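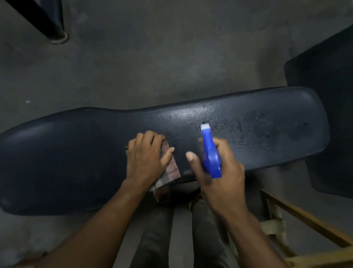
Sutthorpe is hiring a software engineer for the perception and planning group at our Ostville office. The group writes the code that lets a two-armed manipulator carry out cleaning and upholstery-care tasks from a small set of human demonstrations. A typical demonstration has a spray bottle in the right hand, a folded checked cloth in the left, and a long dark vinyl seat with beads of liquid over one half of it. The planner has to know which part of the surface has been sprayed, where the cloth should go next and how hard to press. Glossy vinyl makes the first of these difficult – a specular highlight and a droplet can look much alike to our current segmentation model.

The position

You will own the surface-state module, which takes head-camera video and maintains a per-patch estimate of coverage for the planner. The present version runs at 17 frames per second on the target computer and loses track when a hand passes over the patch being estimated. We want it rewritten. You will also share responsibility for Iturra, our in-house annotation and replay tool, with one other engineer.

Duties

Design and train models for surface state, hand pose and deformable cloth tracking.
Define the interface between the coverage estimate and the bimanual planner, including how uncertainty is passed.
Maintain the replay tests. The set holds 600 recorded episodes and runs on every merge.
Bring end-to-end latency, camera to joint command, under 200 ms.
Review code from the controls team in Modville and visit that office up to 165 miles away when a release is being integrated.

Required

A degree in computer science, electrical engineering or a related field, or equivalent work experience.
Strong C++ and Python. Code that has run on a physical robot outside a demo.
Working knowledge of ROS, camera calibration and rigid-body transforms.
Experience with at least one deep learning framework, including deployment.

Useful

Imitation learning from egocentric video.
Force or impedance control for contact tasks.
Time spent on labeling guidelines. Ours for wet and dry regions are incomplete – the boundary cases still produce disagreement between annotators.

Terms

Full time, permanent, based in Ostville. Remote work is possible two days a week after the first release, planned for December. You will report to Merike Mockus, who leads perception.

To apply

Send a resume and a code sample of your own to Amancay Barrientos in recruiting by July 12, 2018. Please state which parts of the sample you wrote. The process is a phone call, a paid take-home exercise using recorded episodes, and one day on site. Applicants who need visa sponsorship should say so in the first message.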